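Storing sponges and small packets, what do you use?
Household and Tidying > Kitchen corner

bato_19
Posted Friday, 18:40
Good evening to all. I have started to put order in my cleaning supplies and I would like some advice. Until now everything lived in a drawer under the sink, and each time I wanted a new sponge I pulled out four other things with it. So I bought a small wooden shelf rack, with the idea that packets can stand in it and I can see what I have.

My method is to take everything out on the table first, and only then decide the places. I do one kind of thing at a time and finish it before I touch the next.

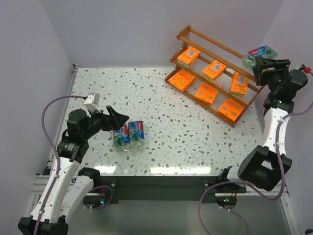
The sponges are my difficulty. The packets are glossy and they slide on each other, so a pile does not stay a pile. If I stand them up on the shelf, they lean. Should I take them out of the plastic, or keep them closed until I need them? My rack is 30 cm wide and I do not want to buy another one.

Lü
Posted Friday, 19:05
Keep them closed. An open sponge under a sink takes the smell of everything near it. I put mine flat, one behind the other, with the picture to the front. They cannot lean if they are lying down.

prirnadach
Posted Friday, 19:22
I do not agree with Lü. Flat packets use all the depth of the shelf and you forget the one at the back. I open the packets the same day and put the sponges in a glass jar with a wide mouth. No smell so far, and I have done it for years.

Lü
Posted Friday, 19:31
Then your cupboard is drier than mine! In our flat I would not risk it.

Meron Mersha
Posted Friday, 20:10
Both can work, it depends on the cupboard. For the leaning I have a cheap answer: a metal bookend. I paid 90 cents for mine at the second-hand shop. Push the packets against one side of the rack, put the bookend on the other side, and move it when you take one out.

One more question, bato_19. Does the rack stay in the kitchen, or does it go under the sink? If there is a pipe, please measure before you fill it. I had to empty mine again.

bato_19
Posted Friday, 20:48
Thank you for the quick answers. It will go under the sink and yes, there is a pipe, on the left. I measured now and the rack fits with two fingers of space. I will try the bookend first and leave the plastic closed. Prirnadach, how do you close your jar, with a lid or with cloth?

prirnadach
Posted Friday, 21:02
No lid at all.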